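Modavitz unifica el plegado de toallas en sus lavanderías

La cadena de lavanderías Modavitz aplica desde junio un único patrón de plegado para las toallas de rizo de tamaño mediano en sus 15 locales. Hasta ahora cada establecimiento seguía su propio método, con diferencias de anchura que obligaban a recolocar las piezas en las estanterías de entrega.

El nuevo patrón parte de la toalla extendida sobre una mesa lisa y termina en un rectángulo largo de 34 centímetros. El último pliegue, más estrecho, se lleva sobre el cuerpo de la pieza y se asienta con presión en los extremos – el rizo tiende a levantar las esquinas si la solapa queda suelta. La etiqueta sirve de referencia para orientar la pieza antes de apilarla.
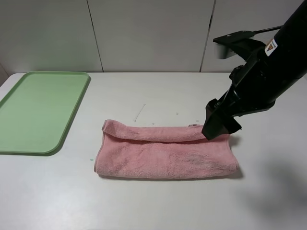 Flurina Sutter pidió que la norma distinga entre rizo nuevo y rizo gastado, dado que el segundo pierde volumen y admite un pliegue más apretado. Añadió que las pilas mixtas se inclinan a partir de la quinta o sexta pieza, sea cual sea el método empleado.

La empresa ha fijado un máximo de 5 toallas por pila y mantiene la revisión de manchas antes del plegado. Las piezas con marcas visibles vuelven a lavado una sola vez; si persisten, se entregan con aviso al cliente.

El documento interno recoge 71 referencias de ropa de casa. Las sábanas bajeras y los albornoces quedan fuera de esta primera versión. El local de Nastville, el de mayor volumen, aplicará también el patrón a las toallas de baño grandes, con un doblez adicional a lo largo.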